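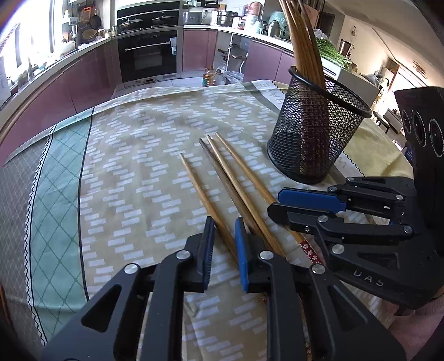
Two hand-held grippers at a kitchen table, with chopsticks on the cloth and more in a wire-mesh cup.

How Does a Robot Learn to Tidy Up?
From the Alludeo Learning Pages, for readers ages 8 to 11

Picking up a chopstick is easy for you. Your fingers know how hard to squeeze, and your eyes tell them where to go. A robot has to learn all of this, and it learns best from examples.

An example is a record of one job being done from start to finish. At the Drumesska Center, people make these records with tools called hand-held grippers. A gripper has two jaws that open and close. A person holds the tool and does the job with it, while a small camera on the gripper records what is in front of the jaws. The robot will later have jaws of the same shape, so the view in the recording is close to the view the robot will have.

Why use chopsticks? They are thin, they roll, and they can land close together. A robot that grabs in the wrong spot may pick up 2 at once or push them away.

One example is not enough. If a robot saw only one table, it might learn that chopsticks always lie in the same place. For this job, the Center asks for roughly 500 examples. Each person makes no more than 100 of them, as everyone moves a little differently. The work is done in ordinary kitchens, with different tables, different cloths and different light from the windows.

Next, the recordings are checked. If the camera was covered for most of the job, the recording is set aside. Mistakes can be useful too - a dropped chopstick that is picked up again shows the robot how to recover.

The computer program then studies the examples. It looks for links between what the camera saw and how the jaws moved. This is called training.

Words to know
Gripper: a tool with jaws for holding things.
Example: a record of one job.
Training: the time when a program learns from examples.

Try it at home
Ask an adult for kitchen tongs, a cup and 9 pencils. Put the pencils on a table and move them into the cup using only the tongs. Mix them up and try again from the other side of the table. Which pencils were hardest to pick up?

Last reviewed February 2022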